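How to Open an Old Bottle of Wine Without Wrecking the Cork

Corks get weaker with age. A bottle that has been lying in a rack for 15 or 20 years can have a cork that is soft at the bottom, dry at the top, or stuck to the glass on one side. A regular corkscrew will often pull the middle out and leave the rest behind. The method below uses tools most wine drinkers already have, plus one that is worth buying.

What you need

A waiter's corkscrew with a two-step lever
A two-prong cork puller (also sold as an ah-so)
A small flashlight or a candle
A clean decanter or glass pitcher
A fine mesh strainer
A soft cotton cloth, washed without fabric softener

Stand the bottle up first

Old red wine throws sediment. If the bottle has been on its side, the sediment is along the lower wall, and it needs to slide down to the base before you pour. Stand the bottle upright for a full day. Two days is better for anything heavy, such as vintage port or an old Barolo. Keep it somewhere cool and dark, and don't turn it around to look at the label.

I keep bottles standing on the floor of a closet. My friend Melahat Yurt uses the bottom shelf of her pantry and has the same results.

Cut the capsule low

Cut the foil below the lower lip of the neck. On an old bottle, take the whole capsule off if it comes away easily. You want to see the cork through the glass, and later you want to see the wine as it moves through the neck.

There may be mold or a black crust on top of the cork. This is common in a damp cellar and usually says nothing about the wine. Wipe it off with a damp corner of the cloth, then wipe the rim dry. Any old cotton will do as long as it is clean and doesn't shed.
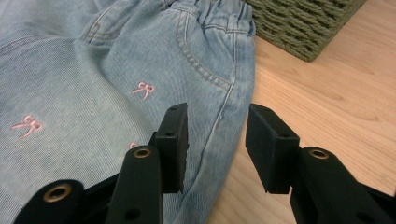
Light blue denim with tan-gold stitching.

Check the cork

Press the top gently with a fingertip. If it feels firm, the waiter's corkscrew is fine. If it gives, or if you can see wine stains running up the side of the cork, go to the two-prong puller. If it moves down when you touch it, stop pressing and use the puller with very light pressure, or be ready to strain the wine.

Using the two-prong puller

1. Slide the longer prong between the cork and the glass, about half an inch.
2. Fit the shorter prong on the opposite side.
3. Rock the handle from side to side with gentle downward pressure. The prongs should work down a little with each rock.
4. Stop when the handle is just above the top of the cork.
5. Twist and pull at the same time, slowly. Keep twisting until the cork is out.

The usual mistake is pushing straight down. That drives the cork into the bottle. If you feel the cork sinking, back off and rock more with less weight.

Mine is a Trulleo with thin steel prongs. Thick prongs are harder to start on a tight cork, so look at that before you buy one.

If the cork breaks

Leave the bottom half where it is for a moment and tilt the bottle until you can see what is left. If there is a solid piece, put the worm of the corkscrew in at an angle, so that it pins the cork against the glass, and draw it up slowly. This works more often than people expect.

If the piece is too short or crumbly, push it in and strain the wine. A little cork in the bottle does no harm to the taste in the time it takes to decant.

Decanting

Rinse the decanter with water and let it drain. Set the flashlight or candle so that the light comes up through the neck of the bottle as you pour. Pour in one steady motion and don't tip the bottle back, as that stirs everything up. When you see a dark thread of sediment reach the shoulder, slow down. When it reaches the neck, stop. You will leave 2 or 3 ounces behind. Use the strainer only if there is cork in the wine.

Very old wines can fade fast once they are open. I taste a small amount right away and serve within the hour if it seems fragile. Younger and sturdier bottles can sit in the decanter longer.

A note on practice

Don't use the puller for the first time on a bottle you care about. Ertuğrul Kaplan, who taught me this, had me open 6 cheap bottles with it before he would let me near his rack - and I pushed the first cork straight in. After that it went well enough. The oldest one I have opened since was 34 years old, and the cork came out in one piece, though it was soaked nearly to the top.

Wash the prongs in warm water, dry them, and put the sleeve back on. They bend easily in a drawer.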